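Majimbun: a word list for kitchen and household talk

G'day, and thanks for having a look. Majimbun is a plain text list of household words and the odd ways people say them, which I started because my nan and my neighbour couldn't agree on what a tea towel was. It has 1741 entries at the moment. I was hoping for 2000 by January but then I discovered how many names there are for the end slice of a loaf (heel, crust, knobby, and on it goes!).

What's in the folder

words.txt has one entry per line: the word, a tab, the meaning, a tab, where I heard it.
maybe.txt holds the 479 I'm still not sure of. Treat these with care.
notes.txt is me arguing with myself about spelling.

Everything is UTF-8. Version 3 fixed the tabs that had turned into spaces, so if you grabbed an older copy, please chuck it out and get the new one.
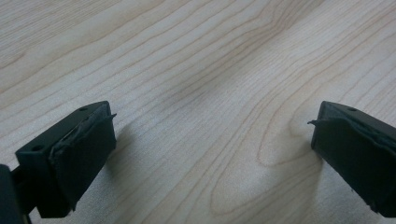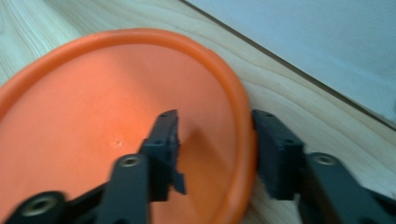
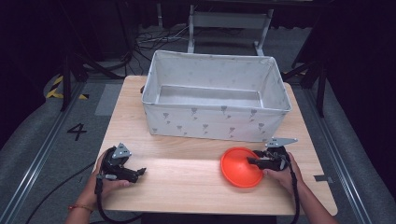 Colour words are the bit I get the most mail about. I keep them out of the main meaning unless people use them as part of the name, so "brown paper" gets its own line and "brown mug" doesn't. Shape words are messier. The round orange thing on the table could go in as a plate or a dish, and I've heard both from people in the same family, so both are in there and each points to the other. Adebayo Ibrahim reckons I should pick one and be done with it. I'm not going to, sorry mate.

Known problems

It leans heavily on Plerstead, where I live, and on people over 60, who are the ones with time for a chinwag over the fence. Laundry words are thin. Garden shed words are nearly absent, though Ataahua Tomoana has promised me a batch of hers. A few entries may be one family's private joke (I have my doubts about "flumper" for a cushion).

Using it

Do what you like with it, just keep my notes file with the rest so people can see where the guesses are. If you sort the list, watch out for entries starting with an apostrophe, they all float to the top.

Corrections are very welcome! Send the word, what it means to you and where you picked it up.

Last tidied 11 July 2021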